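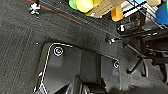
Sylvie Caron
Workplace set-up, Murnent office

July

Search this guide Type a word and press Enter

4. Placing the wire rack on a carpeted floor

This section is for the stocked wire rack which stands near the office seating. Read it to the end before you move anything. For the assembly of the rack itself, see section 3.

4.1 Before you start

1. Take all items off the rack. Put them in boxes, one box for each shelf, and write the shelf number on the box.
2. Move the chairs away from the work area.
3. Vacuum the carpet. Small white specks of paper or packing foam are easy to miss on dark grey carpet, so go over it two times, in two directions.
4. Look at the direction of the ribs in the carpet. In our office the ribs do not run the same way everywhere.

Note: A vacuum head with a hard edge can catch on the ribs. Use the soft brush setting.

4.2 Placing the rack

1. Two persons lift the rack, one at each end. Do not pull it over the carpet.
2. Put it down with the long side parallel to the wall. Leave 50 mm between the rack and the wall for the air and for the cleaning.
3. Leave 80 cm free between the rack and the nearest seat – measure with the chair pushed back, as if a person is sitting in it.
4. Put a spirit level on the lowest shelf. If the rack is not level, turn the adjustable foot by hand until it is.
5. Wait one night and check the level again. The feet go down a little into the carpet under the weight.

Caution: Never adjust a foot when the shelves are full.

4.3 Filling the shelves

1. Begin with the lowest shelf and put the heaviest boxes there.
2. Put round items in a tray, or they will roll between the wires.
3. Keep the small items at the front, with the label to the outside.
4. Do not let anything stick out over the edge on the side of the walkway.

Caution: For the Flendden rack, article 944, we have set our own office limit of 50 kg per shelf. Please respect it also when there is still free space on the shelf.

4.4 Care

Wipe the wires with a dry cloth every month. If a foot has made a mark in the carpet, move the rack a little and brush the ribs up with your fingers. For deeper marks, or a loose carpet edge, write to Marcelino Valcárcel, who keeps the spare carpet tiles and the second set of feet.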